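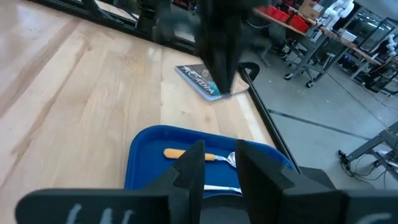
Figure 1. Wrist camera view with the fork on the tray and the second gripper at the book.

Search this site Search Go

Project report: Comparison of two gripper controllers and two camera positions on the Elurow table

1. Aim

The Elurow table carries two arms, each with a two-finger gripper. The table had been run with the Villano arm software and the gripper controller supplied with it, which we call Hurik in this report. A second controller, Vilela, was written by an earlier project group and left unfinished. Our task was to complete Vilela, compare it with Hurik on thin tableware, and find out which camera gives the better position for the handle of a utensil before the fingers close.

The arms and the motion planner were not changed. Any failure that came from the arm stopping early was repeated and left out of the results.

2. Controllers

Hurik is a position controller. It receives a target opening and drives the fingers to it at a fixed speed. The full stroke is divided into 4000 steps. If an object stops the fingers before the target is reached, Hurik keeps increasing the motor current until the drive limit is met, then holds at that limit.

Vilela uses the same step scale but closes in two stages. In the first stage the fingers move at the Hurik speed to an opening slightly wider than the expected object. In the second they move slowly, and the motor current is compared with a threshold. When the threshold is passed, the position is stored and held with a small added offset.

The version we inherited compared single current readings with the threshold. Start-up current at the beginning of the slow stage was often read as contact, and the gripper then held nothing with full confidence. We replaced the single reading with a running average and ignored the first part of the slow stage. The offset was set by hand on the fork handle and not changed afterwards.

3. Cameras

The wrist camera is fixed behind the fingers and moves with them. The upper camera looks down on the whole tabletop. Both were calibrated against a printed target before the first session. The wrist calibration was repeated whenever the fingers were removed.

For each camera we labelled the handle ends and the centre line by hand. The labelled set has 1368 frames, split evenly between the two positions. The same line detector was run on both halves with its colour range set for the orange handles.
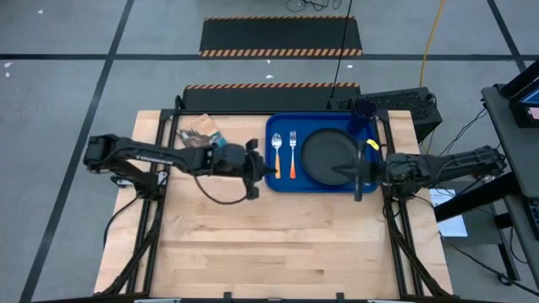
This page was last changed on 2018-06-22.

The upper camera sees the spoon and fork at full length, together with the plate and cup, so the choice of utensil and the approach direction can be made from one frame. Its weakness is scale. A handle covers few pixels across its width, and a small error in the table height moves the calculated position sideways near the edges of the view.

The wrist camera gives many more pixels on the handle. However, the fingers themselves hide the lower part of its view, and in the last part of the approach they hide whatever lies between or behind them. In Figure 1 the fork is clear, but a second utensil shows only as a piece of shaft in the gap between the fingers. The detector cannot be expected to find the handle of an object in that state.

4. Method

Each controller was given 100 grasps on the spoon and fork. The utensils were laid on the blue tray and the tray was moved by hand between grasps, staying inside the area both arms could reach. The order of the controllers was drawn in advance so that wear on the finger pads would not favour either of them.

A grasp was accepted if the utensil was lifted clear of the tray, held during a slow wrist rotation, and put back without being dropped. Slip was measured along the handle by comparing the handle end in the wrist camera before and after the rotation. Slip of more than 3 mm was recorded as a failure even when the utensil stayed in the gripper.

The plate was used only for a short check of edge grasping. The results were too few to compare and are not included.

5. Results

Vilela failed less often than Hurik on both utensils. The difference was larger on the spoon. Hurik failures were mostly slip during rotation, which we link to the handle turning between the fingers as the current rose. Vilela failures were mostly early stops, where one finger touched the tray rim and the contact was taken for the handle.

Vilela took longer on every grasp. Nearly all of the extra time was spent in the slow stage. A wider first-stage opening made this worse, and a narrower one caused the fingers to strike the handle at full speed when the position estimate was poor.

On the cameras, the upper view found the correct utensil more reliably, and the wrist view gave the smaller position error when both handle ends were visible. When one end was hidden the wrist estimate was worse than the upper one. Reflections from the metal necks caused false lines in both sets.

6. Discussion

The two cameras should be used in sequence: the upper camera to select the utensil and start the approach, the wrist camera to correct the position once the fingers are above the tray, and no further correction after the handle ends leave the view. We tested this order by hand but did not add it to the planner.

The rim contact problem in Vilela could be reduced by using the tray outline from the upper camera to set a minimum finger height. A lower threshold does not help, as it brings back the false contacts described in section 2.

Finger pad wear was not measured. Both controllers used the same pads throughout.

7. Further work

The remaining table time in August is booked for the combined camera order and for repeating the grasps with the arms exchanged. The Vilela source and the labelled frames are stored in the project folder, with the offset and threshold values in the settings file.

Shares 3 | Comments 0

Related reports
Calibrating a wrist camera after a finger change
Hurik controller: notes on current limits
Villano planner: set-up guide for two arms
Line detection on reflective cutlery
Elurow table: booking and shutdown procedure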